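Tassanee Petchrat wrote (May 2018):

> Section 2 of the Clatby draft says a dish loading trial counts as
> complete "when all items are racked." I think that's clear enough
> to vote on. Any objections before it goes to Ouali?

Yes, one, and it's the same one I had in the last round. "Racked" isn't defined anywhere. Look at these before you vote.
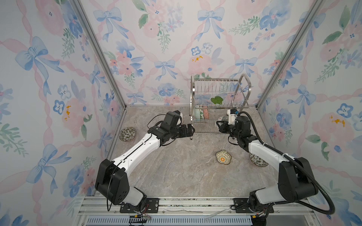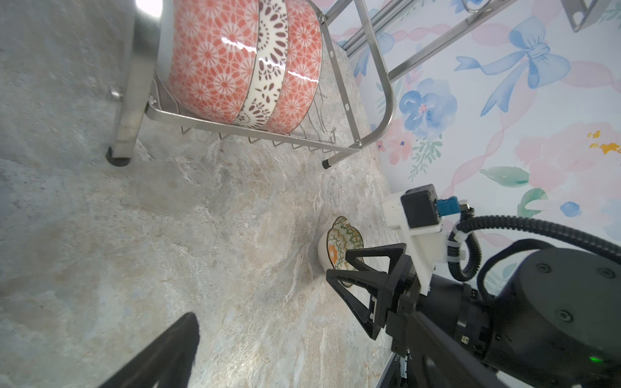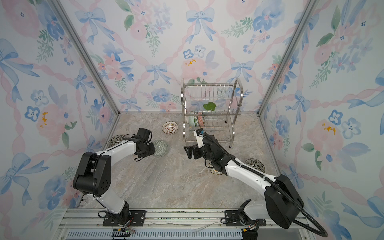

The second one is from a wrist camera, the other two are from the fixed one.

Filed under: Draft comments / End conditions

Take the big red and white bowl in the wrist view. It's inside the rack, tipped on its side. Is that racked? The two plates in the lower tier are standing upright between the wires, and I'd pass those without an argument. The bowl I would not, and I bet Jimano would. Same rule, two scores.

Then there's the leaf-shaped dish. It's in the rack, fine, but the draft only talks about plates, bowls and cups. Does it count toward "all items" or not?

I also don't buy the 678 trials from Dendia as proof that the wording works. They had one person scoring. Of course it was consistent.

What I'd want — a position rule for each type of dish, and the gripper open and clear before anyone calls it done. A cup still in the fingers is not in the rack, however close it is. Without that I'm voting no on section 2.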